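Perception and Motion Gating for Connector Removal in Desktop Computer Disassembly

Student project report, Kumden Robotics Lab
Submitted in December

4. Software

4.1 Structure

The controller is split into two processes. The perception process reads the wrist camera and publishes a list of candidate parts. The planning process, built on the Cenov motion library used in earlier lab projects, turns one candidate into an approach pose. Both write to the same log so that a failed attempt can be replayed without the arm.

4.2 Part detection

A segmentation network labels connectors, cable bundles, drives and bare sheet metal. Color was useful for drive rails and data cables but poor for power wiring, where red and orange strands are often assigned to one mask. Black cables in shadow were the largest source of missed detections. Raising the exposure recovered some of them and saturated the bright metal rails, so the final version takes two exposures at each viewpoint and merges the label maps.

4.3 Approach planning

The planner treats the drive cage, front bezel and chassis brackets as fixed geometry. Cables are modeled as soft volumes with a contact cost. The first version used hard volumes and returned no path in cluttered cases. Each target gets 6 sampled wrist orientations. The two with the lowest cost are passed to the full collision check, and the cheaper surviving path is executed.

A path is rejected if any finger link passes closer to the board than the clearance set in the configuration file. The clearance is measured from the tallest component found nearby, usually a capacitor, and not from the board plane.

4.4 Gating

Before closing the fingers, the planner asks for a fresh detection. If the connector mask has moved beyond the threshold, the arm backs off along its entry path and replans. The threshold was tuned on recorded logs from the Bilasport test set. A planning timeout of 90 seconds applies to each target, after which the target is marked as skipped and the operator is notified.

4.5 Known problems

Loose connectors with a short run of wire are detected reliably, but their orientation estimate flips when the wires fan out to one side. The Skjelbred pose filter reduced the flips at the cost of a slower update. Occlusion by the fingers near the target is still unhandled. The current code holds the last valid pose, and this fails if the wire bundle shifts during the approach.
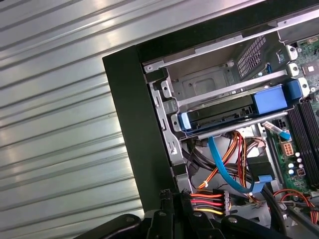 Figure 2. Wrist camera view with the gripper over the lower case opening, near the white multi-pin power connector.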